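Mon 1 May

Up too early, coffee bad, van heater stuck on again. Writing this at lunch and after, in bits, so it'll jump around.

Day one with the Wanix hand tool. Trial kit, the one Algate wants us to say yes or no to by the end of the month. Heather signed for it Friday and then left it under her desk all weekend, so I was the one who cut the tape. Case is good. Latches are stiff. Foam inserts cut for everything except the charger, which just rattles about in the lid pocket. Wrote that down first thing, Heather laughed, but if I'm paying for a case I want the charger to have a hole.

Price, so I have it somewhere that isn't an email: 2000 for the kit, 194 a month for the service on top. Service means they take the recordings, clean them up, send back something our arm can learn from. You can buy the kit without the service but then you're doing the clean up yourself and Rodica says no, flat no, she's done that once and she isn't doing it again.

Manual is 4 pages. First one is a thank you. Second is a drawing of a hand. So really it's two.

Setup. Squeeze handle, fingers close, let go, fingers open. That bit I had in a minute. Pairing to the tablet took most of the morning. It would find the tool, say connected, then forget. Find, connected, forget. Called the Wanix line, got a very nice man who asked me to turn it off and on. Had done. Did it again for him. Then Nusrat came by and noticed the tablet was on the guest wifi and the tool wants the other one. Fine. Ten seconds after that. Not telling the nice man.

Note for the review though: the app should SAY that. It says "connected" with a green tick when it isn't. That's a real complaint, going in.

Stela wants crumbs. I should explain for when I read this in a year. The Nekby job is the cafe counter, the wipe down and clear away stuff, and everybody in this business demos with cups and blocks. Cups and blocks are easy. Nobody at Nekby is going to pay for a thing that picks up blocks. They want mess dealt with. So Stela made the list and the list starts with dark bits on a white top, and goes on to sticky, and then wet, and I'm already tired of wet and haven't got to it.

Foam top for the table, pencil lines on it for laying things out. Ruler slipped at least once, I can tell which line. Didn't redo it.

How it feels after an hour in the hand: heavier at the front than you'd think. Wrist is ok, it's the thumb that goes. Brândușa has smaller hands and she had to shift her grip every few minutes. She's the one to listen to on that because if we buy these there'll be more people with her hands than mine. Ask Wanix about a smaller handle. Ask if it costs extra. It'll cost extra.

Fingers themselves I like. Flat black pads, bit of roughness to them, wide enough that you don't have to be clever about lining up. The drawback is wide. You can't get a pad into a corner, and anything fine you're sort of herding it. Rodica says you learn to come in low and slow. I come in high and fast and then swear.

Teal joints are a silly color and I've gone off hating them. You can pick them out quick in the playback, which helps when you're checking if the pads were square.

Practice runs all morning, none of them saved on purpose. Then one that saved by accident and I can't find how to delete it. Another for the list.

Had a still up on the tablet for the notes, putting it in, crumbs between the fingers and the pole on its base further back:

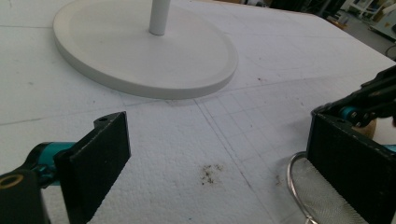
After lunch

Soup. Too hot, burned my tongue, whole afternoon tasted of tin.

Holroyd called in the middle of it wanting to know do we have a result. We've had the thing out of the case four hours. Told them Friday maybe. Heather mouthed "not friday" at me through the glass. So, not Friday. I'll email.

Back on it. Proper recording this time, three of us taking turns, me then Brândușa then Nusrat, and Rodica on the laptop calling out when a run was no good. She's harsh. She's right mostly. She threw out one of mine for "hesitating." I was thinking! Apparently that's the same thing from where the arm sits. If you stop and wonder, it learns to stop and wonder.

Which is a fair point and I'd like it to be in the manual instead of a drawing of a hand.

Things I liked, quick, before I forget:

The beep at the start of a run is a decent beep. Old kit had a chirp that got in your teeth.

Playback comes up right away. No waiting for some cloud. You do the run, you look at it, you keep it or chuck it. For this alone I'd nearly say yes.

Battery. Started full this morning, still going when we packed up. Not promising anything from one day but the last one we tried wouldn't have seen lunch.

Nusrat picked it up with no teaching at all. I timed nothing, I just noticed she was doing clean runs before she'd finished asking me what the light meant. (What does the light mean. Amber. Not in the manual.)

Things I didn't:

Pairing, see above, see whole morning.

Thumb.

File names. Every run gets a string of letters and you can't change it on the tablet, only on the laptop, so unless somebody's writing on paper at the same time you've got no idea which run was whose. Somebody was writing on paper at the same time. It was me. My handwriting isn't great after an hour of squeezing.

The strap. Goes round the wrist, fine, but the buckle sits right where you rest your arm on the table. Brândușa put a sock over it. Works. Not a thing I can write in a review for Algate, or maybe it is.

The tablet holder. It droops. You set it at eye level and come back and it's looking at the floor.

Talked to Rodica while we were cleaning up about whether we even need the service. Her view: kit yes, service for three months, then see. She thinks the clean up is where they make their money and also where they're good, and once we've seen what comes back we'll know if we could do it ourselves. I said you told me flat no this morning. She said flat no to doing it NOW. Ok.

Did the sum on the back of the run sheet. 3 months at 194 is 582, plus the kit, 2582. Heather can probably get that past Algate without a meeting. More than that and there's a meeting. I don't want a meeting.

What I can't tell yet is the main thing, if the recordings are worth anything. They went up to Wanix at the end of the day and we wait. The sales sheet says next morning. The nice man on the phone said "usually." So we'll see. If it comes back and the arm pushes crumbs off the edge onto the floor, then it's learned from me, and I'll own that.

Stela stopped in late, looked at the run sheet, asked where's sticky. Sticky is tomorrow, Stela. She's got a jar of something in her bag for it, wouldn't say what. Said it was realistic.

Need for tomorrow:
tape for the tablet holder
second run sheet, bigger boxes
ask about amber light
ask about smaller handle
ask how to delete the accidental one before someone at Wanix listens to it, pretty sure I swore
paper towels, lots
email Holroyd, NOT friday

One more thing about the money, thinking about it on the drive home. When we did the last trial I wrote up every fault and none of the good stuff and Algate said no, and then we spent the winter doing it the slow way, by hand, moving the arm joint by joint like idiots. So I should be careful. A drooping holder isn't a reason to say no. Bad pairing, maybe, if it does it again tomorow. The thumb, maybe. Everything else is just me being in a mood about the coffee.

If I had to say tonight: yes to the kit. Don't know on the service. Would like the handle in another size and would like a manual.

Brândușa asked could she take the tool home to practice and I said no, it's signed for, and then felt mean about it. She can come in early if she wants. I'll give her the key.

Home late. Toast for dinner. Hand still making the squeeze shape when I'm not looking. Left the heater man a message about the van, he hasn't called, he never calls before Wednesday. Washing's still in the machine from last night, smells a bit, running it agian. Bed.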